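Edge-glued board

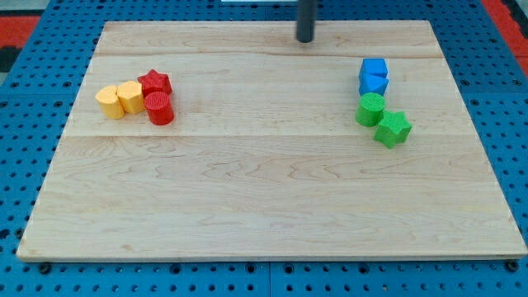
A light-colored wooden board with visible seams between the strips, lying on blue pegboard.

An edge-glued board (also glued panel, strip board, in some shops just "panel") is a flat piece of solid wood made by joining narrower strips along their long edges. Used for shelves, table tops, cutting boards, stair treads, drawer fronts. Differs from plywood, where thin layers are stacked with the grain crossing.

Background

Wide boards need wide trees. Old-growth stock got scarce and expensive, mills turned to strips. Small shops had done it by hand for a long time, with hide glue and wedges. Later came synthetic glues and heated presses, and the panel became a cheap shelf item.

Making

Lumber is dried, planed, ripped into strips. Edges must be straight and square or the joint shows a gap. Glue goes on one edge or both, depending on the maker. Strips are then clamped side by side until the glue sets, and the panel is sanded flat. Growth rings are often alternated up and down from strip to strip, to keep cupping small, though some makers ignore this and sort by color only.

Two main types:
Full-length strip. Each strip runs the whole length of the panel. Costs more.
Finger-jointed. Short peices joined end to end first, then edge to edge. Common in painted work.

Woods

Maple, beech, birch, oak, rubberwood, pine. Maple and beech are favored for kitchen use, having a close grain. Pine dents easily.

Movement

Wood swells and shrinks across the grain with humidity, hardly at all along it. A panel moves the same as a single board of the same width, glue does not stop it. Table tops are therfore fixed with slotted holes or clips. A top screwed down tight may split in a dry winter, February being the usual month for complaints.

Makers

The Jolska mill lists 146 panel sizes, 104 of them full-length strip. Volla sells 33, all finger-jointed pine. Endel makes beech only.

Care

Wipe, dont soak. Oil both faces, not just the top. Light scratches sand out.

See also

Butcher block
Plywood
Wood glue

Page last changed Mar 31, 2024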